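Nostdale students teach two robot arms to sort and stack

Posted September 2018 in School News

The robotics club at Nostdale High is back for the year, and it has come back with a project bigger than anything the group has tried before. Students are programming a pair of white robot arms to work side by side at one table, picking up foam cubes, sorting them by color and, if all goes well, stacking them into a tower without bumping into each other.

It is that last part that has everyone hooked. One arm on its own is a puzzle. Two arms sharing the same space is a whole different kind of puzzle, and the students are loving it!

"The first time we ran both of them together, the whole room went quiet," said club adviser Assunta Marchetti, who also teaches physics. "Then one of them picked up a cube and you would have thought we had won the state finals. I had to ask people to get down off the chairs."

The club has 28 members this fall, its largest group so far, and they have split into teams. One team writes the code that moves the arms. Another works on the vision side, teaching the software to tell one color of cube from another under the classroom lights (pink and red have been the troublemakers). A third team keeps the log, writing down every run, what the students changed before it, and how it ended. By the time this item was written the log had reached 167 entries, and a good many of them just say "dropped it."

Junior Hemi Ashby leads the code team and seems to have spent most of his summer thinking about grippers. He explained that the hard part is knowing when to stop squeezing. Foam gives a little when the fingers close, so a cube can look like it is held firmly and then slip as soon as the arm starts to lift.

"You want enough grip that it stays put, but if you squash it, it comes out crooked and then it won't stack," Ashby said. "We changed one number, ran it again, changed it back, ran it again. We did that for two whole meetings. My mom asked what I did at school and I said I changed a number."

The table is covered with plain brown paper, an idea that came from the vision team. The bare tabletop threw back glare from the ceiling lights, and the software kept finding cubes where there weren't any. A roll of paper from the art room fixed most of that in an afternoon. The students have since learned to press the wrinkles down before a session, and to leave the window blinds alone once a run has started.

For now the arms take turns. The code team gives each arm its own half of the table and a shared strip down the middle, and only one arm may enter the strip at a time. It is a simple rule and it works, but it is slow - one arm spends a lot of its day waiting politely for the other. The next step is to let both arms move into the middle together, as long as they keep a safe distance. Ashby's team has a version of this running on the computer and hopes to try it on the real arms before the end of the month.

All of this is leading up to the Dromano Challenge, a regional contest for school clubs. Teams bring their own setup and get 5 minutes to clear a table of mixed cubes, with points for each one sorted correctly and a bonus for every level of a standing tower. Nostdale entered last year with a single arm and a very short tower. In practice this year, the two-arm setup has been placing 85 percent of its cubes in the right spot, which has the club feeling pretty good about its chances.

Much of the early work was done with help from Gonon, the small machine shop on the east side of town, where the staff cut mounting parts for the club and let students come in to see how it was done. The Henríquez family, whose two daughters are both in the club, donated the foam cubes and has been keeping the late meetings supplied with sandwiches.

Marchetti said what she enjoys most is how many of the new members had never written a line of code before this fall. Several came along with a friend and stayed. One freshman who signed up to take notes now has her own section of the sorting program, and she has already found a mistake in it that the older students had missed.

The club meets after school in Room 12 and is still taking new members from all grades. No experience is needed, and students can drop in to watch a run before deciding. Families are welcome too - there will be an open practice in the school library before the contest, with the arms running and the students on hand to answer questions. Anyone who would like to help with transportation to the Dromano Challenge can leave a message for Ms. Marchetti at the front office.

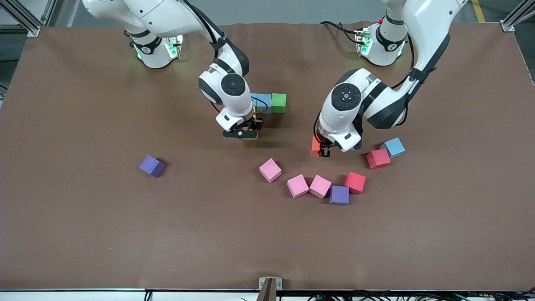
An orange-red cube in the grip of one arm during sorting work by the Nostdale robotics club.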